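Progress report to the Flollar Fund, September

**Gripper comparison for household handling: Plilent soft fingers and Drastero rigid fingers**

We are past the halfway point on the gripper comparison and very happy with how it is going. Both sets of fingers are now running on the same arm, with the same wrist camera and the same Semple controller, so for the first time we can put their results side by side and trust them. The plate and corn task took up most of the month, and it has taught us more than anything else on the list!

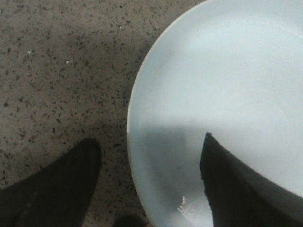

*Reading time: 4 minutes*

## Where we are

The grant asked for 789 scored attempts across all tasks. The plate and corn task has its full share, 100 attempts, split evenly with 50 for each set of fingers. The task has two halves: picking the corn up from the counter and putting it on the plate, then taking it off the plate and laying it back on the counter. An attempt scores only if the plate stays within its marked tolerance the whole time, and that rule has been the making of this test. A good grasp on the corn is easy enough to get. A good grasp that leaves a light plate alone is a much better measure of a gripper.

The Plilent fingers came out ahead on the lift from the plate. They give a little when they meet the rows of kernels, and the controller has time to react before anything slides. We expected them to be slower, and they were, but by less than we had planned for.

A cob with one end up over the back rim is still the pose we learn the most from. The fingers have to choose a spot along the length, and a grasp too near either end makes the whole ear swing.

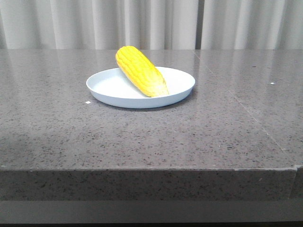
## What the Drastero fingers do well

The Drastero pair is quick and very repeatable. On bare stone it closes on the same spot time after time, and our operators like how easy it is to predict. It also needed no retuning after the first week, which saved us a good deal of bench time.

Its trouble starts at the plate. The rigid tips leave little room for error in height, and a small mistake in the depth estimate becomes a push on the rim. We cut the closing speed on the last approach, and the pushes became rarer. We would like to try a shorter tip as well (a spare set is on order), and the fixed camera view should help us choose the length.

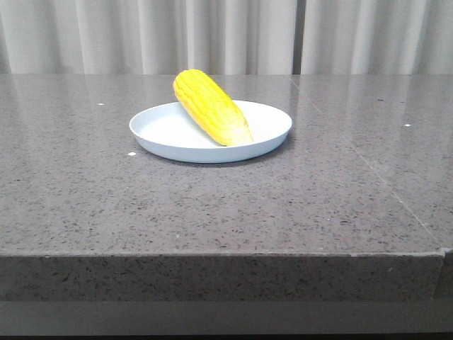
The depth estimate itself deserves a few lines. A polished counter is hard on the cameras, and early on the controller would sometimes treat a reflection as part of the object. Adding the fixed view to the wrist view cleared up most of this. We now compare the two before each grasp and skip the attempt when they disagree. Skipped attempts are logged separately and don't count toward either gripper's score.

Resets have become much smoother too. At the start of the month we were placing the corn by hand between attempts, with a ruler. We now run the two halves of the task back to back, so the end of one is the start of the next. 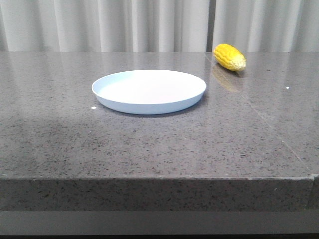

The change also gives us a wider spread of starting positions than we would ever have picked ourselves, and the controller has had to cope with corn lying at all sorts of angles to the arm. Scoring is slower as a result, but we think the extra variety is well worth it.

## Next

- Fit the shorter Drastero tips and repeat the plate half of the task
- Start the bowl and cup tasks with both grippers
- Send the full log, with skipped attempts marked, along with the next report

Spending is in line with the plan, apart from the spare tips, which came out of the small parts budget. If anyone from the fund would like to watch a session, Thursday afternoons are best, and both grippers can be shown in one visit.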